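Notebook, toy refurbishment bench
February, entry 26
Present: A. Jaunzems, self (J. Valdovinos)

Carried over from entry 25

Play food lot from Storbridge, second crate. Sorting finished before lunch. The fruit goes back as is. The burgers stay here for color matching and cleaning trials.

Surface

White tabletop retained. The gray mat made the pale bun look darker than it is, and two of the earlier color readings have been struck out for that reason. Blue strips mark the working area and stay down until the lot is closed. Please don't lift them to wipe underneath. Wipe up to the edge and stop.

Reference item

Hamburger, toy. Domed top bun, orange going reddish toward the center. Bright green lettuce layer under it. Bottom bun thinner and lighter, tan-orange. Logged as item 113. The lettuce is the useful part for comparison between pieces, as the green varies least across the lot. The top bun is a poor reference because of the shift in tone; if a reading has to be taken there, take it at the crown and write "crown" next to the number. 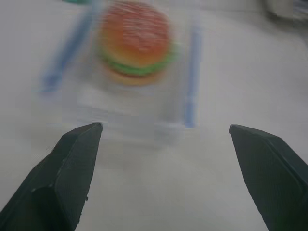

Cleaning trial

Fumura concentrate, diluted per label, soft cloth. Applied to the underside of a spare bun first and left for ten minutes. No color on the cloth. Repeated on a spare lettuce piece, same result. Aivar wants the Grova soap tried as well before we commit. Agreed, but on spares only. Item 113 is not to be cleaned with anything until the comparison readings are done.

Rinse with plain water, dry standing on edge. Pieces dried flat kept a ring on the base.

Color card

The Šimkus card has no orange close to the top bun. Nearest two chips fall either side of it. Recorded both and left the match open. The green chip is a good match under the bench lamp, less so by the window. All further readings under the lamp, blinds closed.

Open

Order a replacement card with a wider orange range (JV).
Grova trial on spares, same dwell time (AJ).
Relabel the spares tray. The current label still says "fruit".
Ask Storbridge whether the third crate is the same production run. If it is, one set of readings will cover both.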